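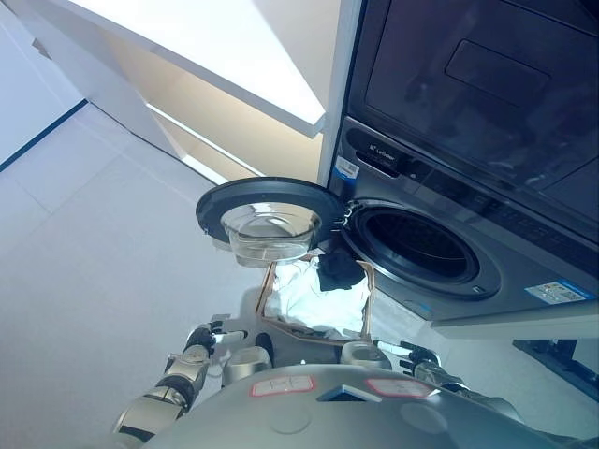

A robot holds a laundry basket in front of an open washing machine.

Foltis, the home support service, will put its first two laundry robots to work in February, and the team that has to pay for them could hardly be more excited.

The board signed off on the purchase Saturday after a long morning of going through quotes. The plan covers two robots in the first year, with room for three more if the first pair earns its keep, for a total of five.

"We went in thinking the robot was the whole bill, and it's really only the start of it," said Maricel Dalisay, who runs the equipment budget. "Then you add the service contract, spare hands, training for staff, and the floor space. I had a spreadsheet with 37 lines by the end, and I loved every one of them."

The service contract, from local supplier Kikura, comes to $3,752 a year for each robot and includes software updates and a loaner if one is out of action for longer than a day. Foltis asked three suppliers for quotes and picked Kikura mostly for the loaner.

Washing machines got their own page in the plan. Front loaders stay, with the door opening all the way and enough clear floor for a robot to stand square to the drum with a basket in both hands. Stacked units are fine too – the robots will load the lower one, and staff will keep handling anything up top for now.

Yiğit Toprak, who has been measuring laundry rooms for the project, said tile floors are the easy ones. Thick rugs and narrow doorways take more planning, and he has set aside part of the budget for ramps and wider doors.

Staff hours will not be cut, Dalisay said. The time saved on carrying and loading goes to visits, which have had a waiting list of more than 30 households.

Gwion Wogan, a care worker on the east side route, has already put his name down for the first training day. "I've carried a lot of baskets," he said. "I can't wait to see this thing take a few!"

Training starts at 9 a.m. in the Foltis main office, and sign-up sheets are at the front desk.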